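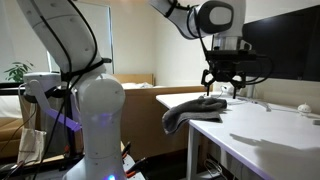
Ticket 377 — label printer in the Ulthorpe office skips every other label

Okay, so the Flonditz on the front counter has started spitting out a blank between each printed label. I've reseated the roll, swapped the roll, and turned the whole thing off overnight. Same thing at opening. It's fine when I print the test page from the button, which is driving me a little nuts!

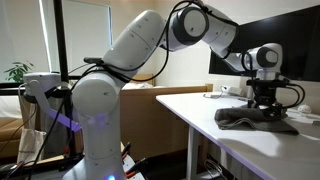
Does it skip when you print from a different computer?

Only from the counter PC. I hooked my laptop up and ran 20 return labels without a single blank.

So I went poking through the driver settings (should've started there, I know) and the label length was set to 135 mm. Our Makris rolls are a lot shorter than that. I think the February update put it back to the default.

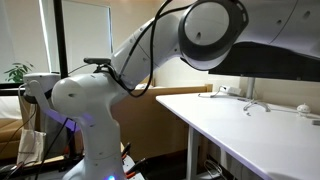
Styliani Chatzigeorgiou
Front Office Coordinator, Ulthorpe

Fixed the length, saved it, printed five. Good. Then I restarted the PC and it was back to 135 — so it isn't holding the setting. Do I need admin rights for that?
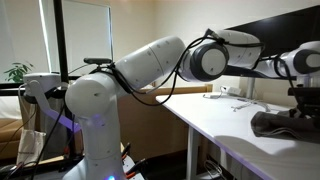
Bart Michiels replied at 2:40 that the change has to go in under Printing Defaults, as the Preferences page only covers whoever is logged in, and that he could do it remotely if I left the PC on.

Left it on. He changed it, I restarted 2 times, and the labels are coming out right. Please keep this open until the Avport shipment goes out, though.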